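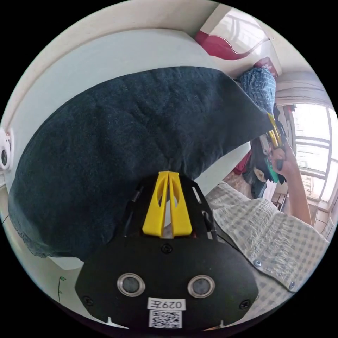
Line breaks in the Nemwood draft

Sat 2 February

I have been revising a long poem since last winter. The working title is Nemwood, after the street where I rented a room when I started it. The draft stands at 81 lines. Most of the changes this month have been to line breaks, and I am writing down what I did while I still remember the order.

The first version was in loose pentameter. I scanned it by hand, marking stresses in pencil, and found that the meter held for the opening and then gave way wherever the syntax got long. I had been padding. "Very" appeared in the second section for metrical purposes only, and so did "upon." I took both out and let the lines run short.

Shorter lines raised a different problem. In pentameter a reader expects the turn at the tenth or eleventh syllable, and a weak word at the end does little harm. In a line of four or five syllables the last word takes a great deal of weight. I had lines ending on "of" and "the," which can work when the next line gives a surprise. Mine gave "kitchen."

Current rules for this draft:

No line ends on an article.
A line may end on a preposition if the noun after it changes the sense of the line before.
Stanza breaks fall inside sentences, except the last one.
Commas at line end stay in. I tried removing them and the middle section could be read two ways, neither of them useful.

I read the new version aloud at the Osdale group. Yanling Kong marked every place where my voice did not pause at the break. There were a lot of them in the section about the ferry. Her view is that a break the author reads straight through should be moved. I think the eye can register a break that the voice skips, and that this is most of the point of printing a poem. We did not settle it. I did move five of hers, all in the ferry section, and left the others.

Gaspard Sabatier objected to the word "estuary," which he said was doing the work of a whole stanza. I have replaced it with "mud." The line is now two syllables short and better for it. 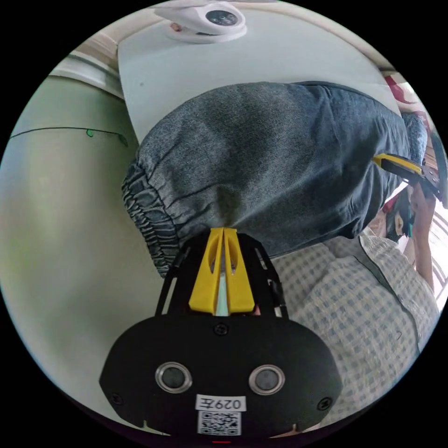
Jeans, folded over on themselves.

The ending is still open. Version A stops on the image of the gate. Version B goes on for five more lines and comes back to the speaker. B explains what A leaves alone, but A stops on a stressed syllable with a hard consonant and sounds like a door being shut on purpose. I have tried A with the last two words reversed. The stress then falls earlier and the line trails off, closer to what I want, though the grammar is now slightly odd. Lionel Goodall prefers B. He generally prefers the longer one.

I also cut the epigraph. It came from a letter, and it told the reader what the poem was about before the poem had a chance to.

Next is the second section, where the tense changes from past to present and back with no reason I can find in my notes. I will probably put all of it in the past and see which lines complain. The title may have to go as well, as the street is no longer mentioned anywhere after the cuts.

Filed under: drafts, meter, Nemwood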